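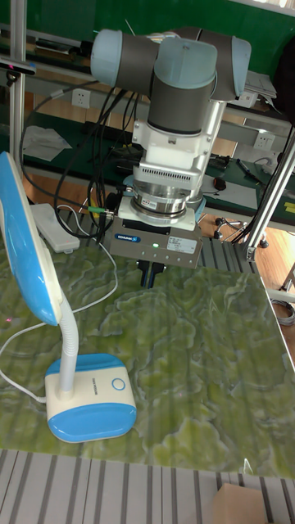
Tobiloba Haruna had expected it to be louder. You could hold a normal conversation next to it, she told me, and she had spent most of the bus ride up to Trestow getting ready to shout.

The November open day at Moltau drew 187 visitors, most of them local and quite a few under ten. The firm builds handling cells for small workshops, and for one afternoon it lets people stand close to the bench and ask what they like.

Demonstrations ran for 40 minutes. Aigars Sakalauskas led ours from a stool, with a mug of tea, and took questions as they came. Most were about money. A cell costs about as much as a decent van, he said, and the fitting takes longer than buyers expect.

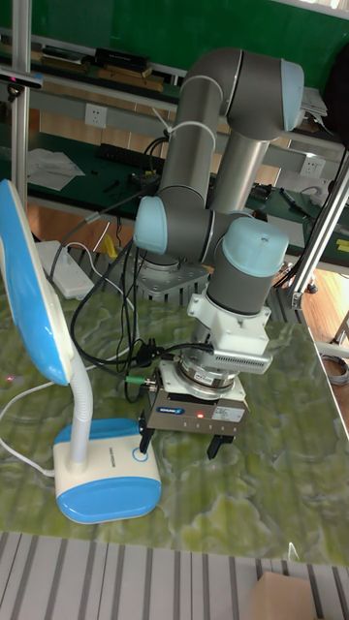

He spent a good while on cables, which he thinks are the dullest part of the job and the one that stops more cells than anything else. A boy near the front wanted to know if the arm could play chess. Badly, said Sakalauskas, and went back to cables.

The gripper got the most interest. Its fingers can be changed to suit the part, and Moltau cuts its own - two sets for each customer as a rule, one to use and one for the drawer.
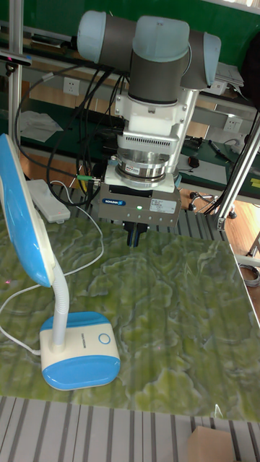

The arm over the bench at Moltau, with its SCHUNK gripper.

The next open day is planned for spring, when the larger hall should be ready. Entry is free, but places on the demonstrations have to be booked.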